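Search the list archives Enter keywords Search

Re: [Jermont-blocks] Maple board and the painted shapes
2023-06-07
Message 2724

I set the blocks out on the maple board again before answering.
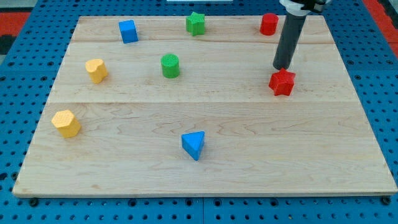 I don't think the board needs replacing. You wrote in message 2687:

> Has anyone had trouble with the maple boards from Furden? Ours has
> wavy dark streaks in it and I can see two seams running across. I was
> told it would be one piece. Also, the children keep asking for the
> stars and hearts and leave the cubes in the bag. Should we order
> more stars, or is there some other use for the plain shapes?
> We have the Terker set, order no. 573.

The streaks are grain. Ours has them too, and they run the same way as the planks. The boards are glued up from planks, so you will see a faint seam where two of them meet. Run a fingernail across each seam. If it doesn't catch, leave it alone. If it does catch, a light sanding with fine paper along the grain will take care of it. Don't sand across the grain, as the scratches show on maple. Wipe the dust off and put on a thin coat of mineral oil. Let it sit overnight and buff it with a dry rag.

I would not order more stars yet. We had the same thing with the cubes and changed how we put the blocks out. They used to go on the board grouped by shape, and the children took the stars and stopped there. Now we mix them, with a cube next to a star and a cylinder after that, and leave space between them. The game is to ask for a color first and a shape second. "Green" can be the star or the cylinder, and "red" works the same way, so the child has to wait for the second word. The yellow heart is a good one to start with for the younger ones.

Keep the thick blocks for this. The thin ones in the older Terker set fall over when you stand them up, and the game turns into picking them up off the floor.

On storage, we stopped using the bag. The points on the stars were chipping the paint on everything else. We now use 2 shallow trays, with stars in one and the rest in the other.

The group in Abu Hammour asked for the game rules in writing. I will send those to the list in July.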